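The Quiet Work of Being Heard

How one regional hospital system set out to lower its noise, and what it learned from its patients along the way

At two in the morning, the fourth floor of the Cumomton hospital is as calm as it is likely to be. The corridor lights have been lowered. The supply carts are parked. Even so, a patient lying awake will hear a good deal: the ice machine by the family lounge, the double doors to the elevator lobby, the soft tone of a call light two rooms down, and the conversation of the staff members who answer it.

For most of the hospital's history, these sounds were treated as part of the building, much like the color of the floor tile. Patients mentioned them in comment cards, and the comments were filed. It was only when the Floseck Health Network, which operates the Cumomton hospital and its smaller sister facility in Warkine, began planning the renovation of its inpatient floors that noise was given a budget line of its own.

The resulting program has now been in place for 18 months. It covers 145 inpatient rooms across the two sites, and it has changed matters as large as the ceiling and as small as the rubber feet on a wastebasket. It has also required the network to think with some care about the difference between a quiet hospital and a silent one.

Beginning with the complaints

The planning group began by reading. Over one winter, its members reviewed 2,745 written comments from former patients and their families, sorting them by the source of the sound described. The exercise was slow, and several of its findings were not what the group had expected.

Alarms, which had been assumed to be the leading complaint, came second. The most common subject was speech. Patients wrote of hearing shift reports delivered outside their doors, of telephone calls taken at the nursing station, and of a roommate's private discussion with a physician. Many of these comments were sympathetic. The writers understood that staff members had to talk in order to do their work. They simply wished that they had not been obliged to hear it.

A second group of comments described the opposite difficulty. Older patients in particular reported that they could not make out what was said to them at the bedside. They had nodded through instructions on medication, or agreed to a test without catching its name. In a room with hard walls and a bare ceiling, a voice from across the bed arrives together with its own echo, and the listener must sort one from the other. For a person with some hearing loss, or a person who is tired and unwell, that sorting may be more than can be managed.

The two complaints proved to be closely related. A room that holds on to sound makes near voices harder to follow and far voices harder to ignore.

Surfaces and openings

Much of the renovation therefore dealt with surfaces. Ceiling tiles in the corridors were replaced with a more absorbent type that can still be wiped down according to infection control rules. Wall panels were added at the nursing stations. In the patient rooms, where almost everything must be washable, the choice was narrower, and the designers turned to materials with small holes backed by a layer that takes up sound.

Perforation is an old solution. It appears in theater walls, in the ceilings of school gymnasiums, and in the covers of radios and intercoms, where its purpose is to let sound out. The pattern of the holes matters to the ear and to the eye. A uniform grid that runs from edge to edge can look severe in a small room, and early samples shown to a patient panel were described as office-like. Later samples, in which the holes thinned out gradually, were better received.

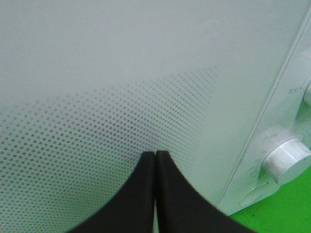
Fine perforations thin out across a pale, curved surface.

The doors presented a different problem. A heavy, tightly sealed door keeps out the corridor, but it also keeps in a call for help. After a trial on one wing at Cumomton, the network settled on a lighter door with a soft-close hinge and a partial seal. It blocks less sound than the trial door did. Nurses on the wing had asked to be able to hear a patient who was in distress and could not reach the call button, and the planning group agreed that this consideration should come first.

Equipment was reviewed on the same principle. Cart wheels were changed. Paper towel dispensers with a loud lever were taken down. Overhead paging, once used for everything from visitor messages to parking notices, is now reserved for emergencies on both sites. Routine messages go to handheld devices, which are set to vibrate during the night hours.

The habit of the lowered voice

Physical changes accounted for most of the spending. Changes in practice were less costly and, by the network's own account, harder to secure.

The shift report was moved from the corridor to a small room behind each nursing station. Some nurses objected that this took them out of sight of their patients at a delicate time of day, and the schedule was adjusted so that one member of each team remains on the floor throughout. Night rounds were also reorganized. Where a patient's condition allows, blood pressure checks, medication and laboratory draws are now grouped into a single visit — a change that patients have noticed more than any other.

Staff training takes a single afternoon. Participants spend part of it lying in a patient bed with their eyes closed while ordinary tasks are carried out nearby. The exercise is simple, and those who lead it report that it has more effect than any chart. A binder clicked shut at the foot of the bed is startling to a person who did not see it coming.

The training also addresses how to speak so as to be understood. Staff members are asked to turn off the television before beginning a conversation, with the patient's permission. They are asked to sit or stand where their faces can be seen, to speak at a natural pace, and to have the patient repeat the main points in his or her own words. Interpreters who work with the network helped to prepare this portion of the course, and much of it reflects their daily practice.

A smaller hospital, a different sound

The Warkine site has followed a somewhat different course. Its building is older and lower, with thick interior walls and windows that face a county road. Corridor noise was never its chief difficulty. Trucks were, especially in the hours before dawn.

Secondary glazing was fitted on the road side, and the rooms became noticeably quieter. Within weeks, however, a new set of comments arrived. Patients said that they could now hear the plumbing. Others found the nights too still, and asked that the door be left ajar so that they could hear someone moving about. Many of those admitted at Warkine live alone, and several wrote that the ordinary sounds of the ward had been a comfort to them.

The site responded by offering a choice. Each patient is asked on admission whether the door should be open, partly open or closed at night, and whether a low background sound would be welcome. The answers are written on the whiteboard in the room. Preferences vary widely, and they often change in the course of a stay.

Visitors have been brought into the effort as well. The Lobo Family Lounge at Cumomton, which reopened in November after its own refurbishment, gives relatives a place to take telephone calls and hold longer conversations without leaving the floor. The ice machine that once stood beside it has been moved behind a closed door.

What remains to be done

The network does not claim that the work is finished. The emergency department was outside the scope of the program, and it remains the loudest part of both hospitals. Alarm settings on bedside monitors are under review by a clinical group, which has been careful to move slowly. An alarm that sounds too readily teaches people to disregard it, yet the setting that suits one patient may be unsafe for the next.

Comment cards continue to be read each month and sorted according to the original categories. Speech overheard in the corridor has fallen to third place. Difficulty in hearing the care team at the bedside has declined more slowly, and the network intends to extend its training to visiting specialists and students in the coming year.

Older rooms on the second floor at Cumomton are next in line for new ceilings. Until that work begins, the floor has been fitted with the softer hinges, and its night staff have taken up the grouped rounds.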